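Prüfliste Wohn- und Essbereich – Ferienwohnung Skenska, Begehung vom 2023-12-04

Nächste reguläre Begehung: Juni. Mängel bitte mit Raum und Position an die Verwaltung Fedoruk melden.

1. Rauchwarnmelder
Testtaste gedrückt, Signal kommt. Abstand zur Wand in Ordnung.
Ergebnis: o. k.

2. Steckdosen und Leitungen
Abdeckung neben der Balkontür gerissen. Bis zum Austausch Sicherung 7 ausgeschaltet lassen. Keine Mehrfachstecker hintereinander.
Ergebnis: Mangel, Elektriker bestellt

3. Fenster und Balkontür
Griffe fest, Dichtung unten links spröde. Brüstungshöhe 100 cm, gemessen ab Fertigfußboden.
Ergebnis: o. k., Dichtung beobachten

4. Heizkörper
Thermostat klemmt auf Stufe 2. Ventilstift gangbar gemacht, Kopf trotzdem tauschen.
Ergebnis: Mangel gering

5. Fußboden
Übergangsschiene zum Flur locker – Stolperstelle. Zwei Schrauben nachgesetzt.
Ergebnis: behoben

6. Regal Nekia
Kippsicherung fehlt. Das Regal darf bis dahin nur in den unteren Fächern belegt werden.
Ergebnis: Mangel, vor der nächsten Vermietung erledigen

7. Esstisch
Schrauben an den Beinen nachziehen, Kanten auf Splitter abtasten. Holzplatte nur nebelfeucht wischen, keine Scheuermilch.
Ergebnis: o. k. 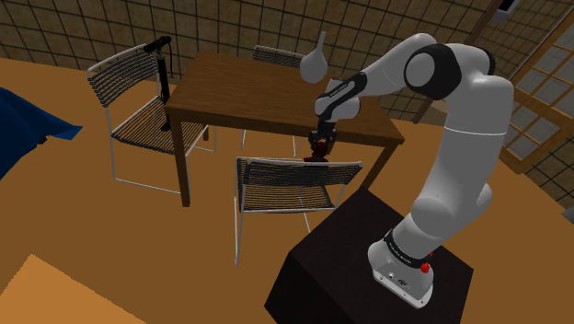
Zu Punkt 7: Esstisch aus Holz

8. Feuerlöscher
Gerät Nr. 26, Fabrikat Holier. Plombe vorhanden, Prüfplakette gültig. Halterung sitzt zu hoch, tiefer setzen.
Ergebnis: o. k. mit Hinweis

Offen aus dieser Begehung: Punkte 2, 4 und 6. Fotos der erledigten Arbeiten bitte zur Akte geben.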